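생활 > 살림 · 음악
읽는 시간 6분

1/
턴테이블 먼지 이야기를 하겠습니다. 관심 없는 분은 지금 내리셔도 됩니다. 꽤 깁니다.

2/
발단은 월요일에 올린 글 한 줄이었어요. "판 듣는 것보다 닦는 시간이 더 길다"고 썼더니 답글이 쏟아졌는데, 절반은 공감이고 절반은 저를 혼내는 내용이었습니다. 물티슈를 쓴다고 한 게 문제였던 모양입니다.

3/
네, 썼습니다. 2년 동안요. 식탁 닦던 그 물티슈로 뚜껑까지 닦았습니다. 뚜껑에 비스듬히 빛을 비추면 제 지난 2년이 동심원으로 다 보입니다. 나이테 같고 좋네요.

4/
배운 것부터 정리합니다. 검은 뚜껑은 집에서 제일 정직한 물건입니다. 창문은 그래도 눈감아 주는데 뚜껑은 오전 열 시 햇빛만 들어와도 다 불어요.

5/
마른 천으로 바로 문지르면 안 된다고들 합니다. 먼지가 사포 노릇을 한답니다. 먼저 부드러운 붓으로 털고, 그다음에 극세사 천. 저는 붓이 없어서 화장품 서랍에서 블러셔 브러시를 하나 차출했습니다. 원래도 일을 잘 안 하던 친구라 아깝지 않습니다.

6/
천은 Hornent라는 동네 살림가게에서 산 석 장 묶음입니다. 연두, 분홍, 회색. 회색은 부엌에서 이미 순직했고 분홍은 빨래하다가 흰 수건과 공동 운명을 맞았습니다. 남은 연두가 음향기기 전담으로 승진.

7/
가격은 한 묶음에 3,125원이었어요. 왜 25원이 붙는지 물어봤더니 사장님이 할인율을 정직하게 계산해서 그렇다고 하시더군요. 거스름돈은 정직하게 못 주셨습니다.

8/
닦는 순서는 위에서 아래로. 뚜껑, 윗면 테두리, 버튼 줄, 옆면. 이걸 거꾸로 하면 방금 닦은 자리에 먼지가 다시 내려앉고 사람이 좀 철학적으로 변합니다.

9/
버튼 사이는 면봉입니다. 면봉을 눕히지 말고 세워서 돌리세요. 노브 둘레 홈도 같은 방법. 저는 처음에 이쑤시개로 했다가 홈 안에 이쑤시개 끝을 기부했습니다. 아직 안에 있고 음질에는 영향이 없는 것 같습니다. 제 귀가 그렇게 좋지도 않고요.

10/
전원은 반드시 빼고 하세요. 버튼을 닦는다는 건 버튼을 전부 누른다는 뜻입니다. 한번은 밤 열한 시에 노브를 닦다가 노브가 끝까지 돌아간 줄 모르고 다음 날 아침에 켰습니다. 윗집에서 처음으로 인사를 하러 내려오셨어요.

11/
그때 걸려 있던 판이 Benito Garrido의 라이브 앨범입니다. 300장만 찍은 거라고 해서 샀는데 뒷면에 손글씨로 476번이라고 적혀 있습니다. 계산은 각자 하는 걸로.

12/
판매자에게 문의했더니 "희귀한 번호"라는 답이 왔습니다. 반박할 말이 없어서 그냥 듣고 있습니다. B면 둘째 곡이 좋습니다. 객석에서 누가 컵을 떨어뜨리는데 박자가 맞아요.

13/
정전기 이야기도 해야겠네요. 겨울에는 닦을수록 먼지가 모입니다. 뚜껑을 열심히 문지르고 손을 떼면 공중에 있던 먼지가 집합 명령을 받은 것처럼 내려와 앉습니다. 천을 아주 살짝만 적시면 덜합니다. 정말 살짝요. 짜서 물이 나오면 이미 많은 겁니다.

14/
스프레이는 기계가 아니라 천에 뿌립니다. 저도 압니다. 아는데 왜 그랬는지는 저도 모릅니다. 10월의 저에게 물어보셔야 합니다.

15/
유리 세정제 써도 되냐고 세 분이 물으셨는데 저는 안 씁니다. Katodthorpe라는 전용 세정액도 써 봤지만 냄새가 꼭 새 신발 상자 같아서 거실 전체가 신발장이 됐습니다. 지금은 물만 씁니다. 값도 싸고 향도 무난합니다.

16/
자, 그래서 본 작업. 책상에서 합니다. 선반에 올려 둔 채로 하면 뒤쪽 모서리는 영원히 손이 안 닿고, 안 닿는 곳은 없는 곳으로 치게 됩니다. 저도 한동안 제 턴테이블에는 뒷면이 없는 줄 알았습니다.

17/
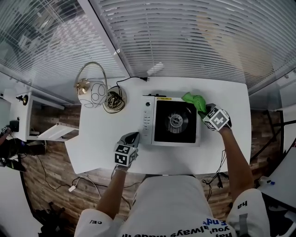
연두색 천, 오른쪽 위 모서리 담당. 왼쪽 스탠드는 전선을 받침에 감고 대기 중.

18/
모서리가 은근히 제일 어렵습니다. 힘을 주면 본체가 밀리고 안 주면 먼지가 안 밀려요. 다른 손으로 반대편을 가볍게 받쳐 주면 좀 낫습니다.

19/
노란 경고 스티커는 닦다가 귀퉁이가 일어나기 쉬우니 살살. 뭐라고 쓰여 있는지는 한 번도 안 읽었습니다. 경고라는 게 보통 그렇게 지켜집니다.

20/
스탠드 얘기를 왜 안 하냐는 분이 계실까 봐. 하얗고 둥근 갓에 검은 선 그림이 있는 그 녀석입니다. Shiferaw 벼룩시장에서 데려왔고, 갓보다 전선이 더 존재감 있습니다. 풀어 주면 다음 날 다시 꼬여 있어요. 이제는 본인 취향으로 존중합니다.

21/
금색 받침은 천으로 한 바퀴 돌리면 끝인데 그러려면 전선을 풀어야 하고, 전선을 풀면 그게 그날의 본업이 됩니다. 그래서 받침은 다음 주에 닦습니다. 지난주에도 다음 주에 닦기로 했습니다.

22/
바닥에는 케이블이 흩어져 있습니다. 케이블은 바닥 청소 편에서 다룰 예정이고 바닥 청소 편은 예정이 없습니다.

23/
다 쓴 천은 섬유유연제 없이 단독 세탁. 유연제를 쓰면 다음번에 뚜껑에 얼룩 띠가 남습니다. 건조기도 안 돌리고 의자 등받이에 걸어 말립니다. 의자가 세 개인데 그중 앉을 수 있는 의자는 늘 하나입니다.

24/
주기는 일주일에 한 번이면 충분하다고 봅니다. 매일 닦는다는 분도 계시던데 존경하고요, 저희 집 주소는 원하시면 알려 드립니다.

25/
답글에서 제일 많이 나온 질문 "바늘은 어떻게 닦나요" → 뒤에서 앞으로, 전용 브러시로만, 숨 참고. 옆으로 쓸면 안 됩니다. 이건 농담 아닙니다. 바늘값을 한번 내 보시면 저처럼 진지해집니다.

26/
두 번째로 많이 나온 질문 "그냥 뚜껑을 덮어 두면 되지 않나요" → 덮어 둡니다. 그 뚜껑에 쌓입니다. 천을 또 덮으라는 분도 계셨는데 그러면 그 천을 털어야 하고요.

27/
Bredivville에 사는 언니는 턴테이블을 비닐째 씁니다. 3년째 새것입니다. 소리도 좀 비닐 소리가 나는데 본인이 만족하니 됐습니다.

28/
추가: 블러셔 브러시 제품명 물어보신 분, 글자가 다 지워져서 모르겠습니다. 얼굴에 다시 써도 되냐고 물으신 분, 저는 어제 썼습니다. 볼이 약간 회색입니다.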